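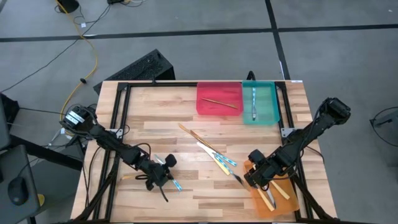
Two arms over a butcher-block tabletop.

How to request a certified copy of a charging document in Putum District Court

Charging documents filed in Putum are open to the public once the clerk has entered them on the docket. Draft charges, sealed counts and juvenile matters are excluded. The steps below apply to criminal cases only.

Before you start

You need the case number or the full name of the defendant as it appears on the docket. Spelling matters. A search for "Kaewkla, E." will not return a case entered under "Ekkachai Kaewkla". If a case has more than one defendant, each has a separate suffix (A, B, C), and a request without a suffix is treated as a request for defendant A only.

Step 1. Find the docket entry

Use the public terminal in the clerk's lobby or the online index. Open the case and select Filings. Write down the entry number next to "Information" or "Indictment". An amended charge has its own entry number and does not replace the first one in the index.

Step 2. Fill in Form 93

Enter the case number, suffix and entry number in box 2. Check "certified" in box 6. A plain copy has no seal and will be refused by most other courts and licensing boards. Sign the form in ink.

Step 3. File the request

Hand the form in at the records window or mail it to the Stastham annex. Files longer than 900 pages are kept at the annex, and requests for them cannot be filled at the window. The window closes at noon on Wednesday.

Step 4. Check the copy

Confirm that the seal touches every page or that the pages are bound under a single seal. Compare the counts listed on the first page with the docket. Report a missing page before you remove the staple. A copy that has been taken apart is no longer certified.

If the request is denied

The clerk must give the reason in writing. For a sealed entry, file a motion to unseal with the judge assigned to the case and serve it on the prosecutor and on defense counsel. For a wrong entry number, correct the form and file it again.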